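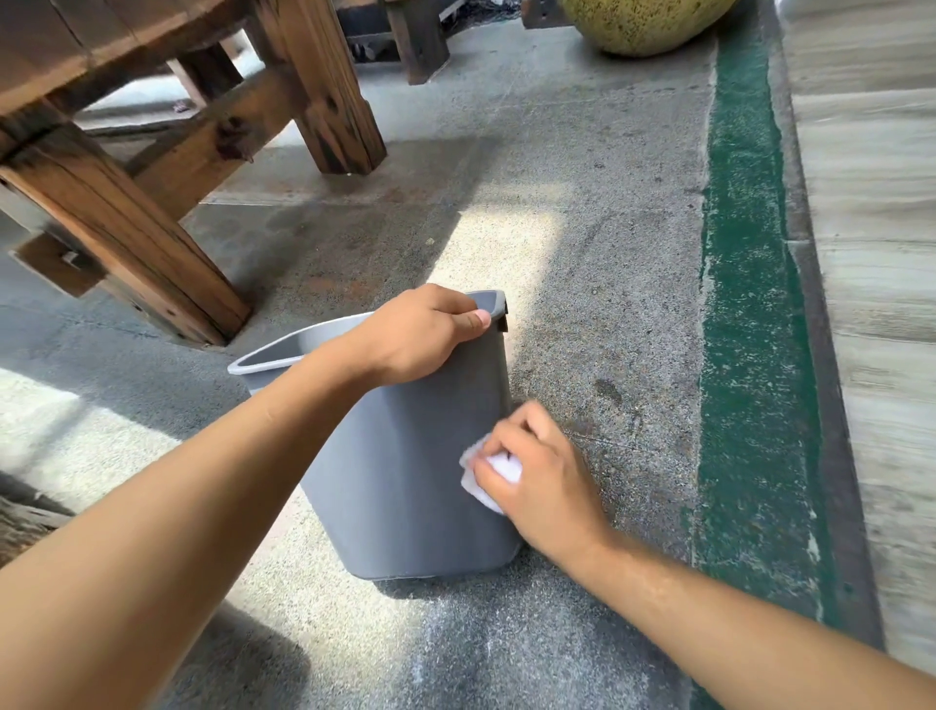

Wiping motion from head camera recordings – arm keeps losing the bin wall. What am I doing wrong?

Asked 6/9/26 in Home Builds > Arms and Grippers

Hi all, long-time reader, second-time poster. I'm building a two-arm thing on a cart out in our shared workshop (the build is called Plidiritz, don't ask, my daughter picked it out of a hat) and the goal for this summer is boring household wiping. Buckets, bins, flower pots, that kind of stuff. One arm holds, the other arm wipes. I figured a plain plastic wastebasket would be the easy starter object and boy was I wrong!

What I have so far: I wear a small camera on a headband and record myself wiping, then I run the clips through a hand tracker and get wrist positions for both hands. I've got 124 clips now, all outside on the concrete by the workbench because the light indoors is awful. The clips get chopped up and smoothed and then played back on the arms at half speed. For reaching and grabbing this works way better than I expected. The left arm goes to the rim and closes on it almost every time.

The wiping is where it all goes sideways. The right arm comes in with the cloth, touches the side of the bin, and then either drifts off into the air or shoves so hard that the bin skates across the floor and pops out of the left gripper. There's no in between. The bin is tapered, wider at the top, so a straight up and down wrist path is wrong from the start, but even when I tilt the path to match the wall it's still off by enough to matter.

One of the recordings that comes out worst is the kind where I tip the bin over to get at the bottom corner:

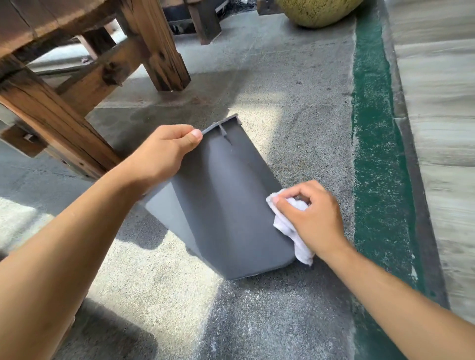
Bin tipped over, left hand on the rim, cloth on the lower corner.

In those the tracker has a terrible time with the right hand. The cloth is all bunched up in my fingers and I think it's reading the cloth as part of the hand, so the wrist jumps. The sunlight can't be helping either, there are super bright patches on the concrete and then dark shade right beside them. And the bin is gray on gray concrete, so if I try to find the bin edge in the picture I mostly find the shadow.

Things I've tried:

More smoothing. Made the path prettier and the contact worse.

Lower speed. Same thing, slower.

A thicker cloth pad on the gripper. This helped a little with the shoving, but it slides around.

Fitting the whole thing as one long motion instead of cutting it where the cloth touches. Total mess, went back.

Setup in case it matters: the controller board is a Lappalainen, the older one without the second encoder port, and the playback script is one I adapted from the Stolau thread that's pinned in this section. No force sensing at all. I can read motor current but I've never done anything with it except shut down when it spikes.

So, two questions I guess. Can I get decent wiping from position recordings only, or am I wasting my time without force? And should I be recording the tipped bin and the upright bin as one skill or as separate ones? I'd love to not throw out my clips – my knees are still mad at me from all that crouching.

3 answers

Answer 1 (accepted)

I went down this exact road with car hubcaps in April, so I feel your pain. Short version is that your clips are fine, you're just asking them for something they don't contain. A recording of where your hand went tells you nothing about how hard you were pushing. You were feeling the wall the whole time and adjusting without thinking about it. Your arm plays back the positions blind, and if the bin is a quarter inch away from where it was in the clip, you get exactly the two failures you describe, air or shove.

You don't need a fancy sensor though. You've already got motor current! Here's what I'd do with it:

Use the clips for the approach and for the general direction of the stroke along the wall. Throw away the in-and-out part once the cloth touches.

Let the arm creep in until the current goes up a little over what it reads moving in free air. Call that contact.

During the stroke, nudge the wrist toward the wall when current drops and back it off when it climbs. A really dumb controller will do, mine is maybe a page of code. Keep the correction slow or it'll chatter.

On the bin getting away from you, have a look at how you hold it yourself. You've got fingers inside the rim and your thumb outside, so you're pinching the wall and resisting the push at the same time. If your left gripper is only pinching with flat tips, it will spin right out. I put grippy shelf liner on mine and it made more difference than a week of coding. Also check that the hold arm isn't going limp after it closes. Some of the Lappalainen boards drop holding torque to 40 percent when an axis sits idle, there's a setting for it, and it drove me nuts until I found it. Worth a look on yours, I don't know if the older ones do it.

As for one skill or two, I'd split them. Upright, the floor is helping you hold it. Tipped, the left hand is doing a lot more of the work and the wall is facing a whole different way. I'd get upright going first and leave the corner for later. Save the tipped clips, you'll want them.

– Torquil Crichton

Comment from asker: OK the holding torque thing!! Just checked and yes, mine was set to drop. Turned it off and the bin stays put for light strokes now. Haven't done the current part yet, that's this weekend. Accepting this one, thank you so much.

Comment: Careful with leaving it off for long sessions, the shoulder motor on mine got pretty toasty.

Answer 2

Have you tried a better tracker? I use the Clistico one and it's good with hands. I don't do wiping but I've had 3,083 frames go through without it getting confused, mostly me sorting screws. Might be the cloth like you said. Maybe use a colored cloth? Or a tight wristband in a bright color so it has something to lock on to.

Comment from asker: Wristband is a good idea, cheap too. I'll try orange.

Answer 3

Adding to the first answer since it's mostly right but skips the camera side.

Your camera is on your head, and your head moves when you wipe. If you aren't taking that motion out, some of your wrist drift is just you nodding along with the stroke. Pick things that don't move and use those to line up the frames. You've got a big wooden bench leg right there and that green painted strip on the floor, both way easier to find than a gray bin on gray concrete. Once the floor holds still in your data, check the wrist path again before you blame the tracker.

Then record when the whole patch is in shade. I do mine early, before the sun gets over the garage roof. Fixed exposure if your camera lets you set it.

Don't fold the cloth one way in some clips and scrunch it in others, by the way. A folded pad keeps your fingers visible and gives the tracker a fair shot. A bunched up rag hangs all over the place.

Comment from asker: I was not taking the head motion out. Oh boy. Going to redo 2 clips as a test before I touch the rest, will report back.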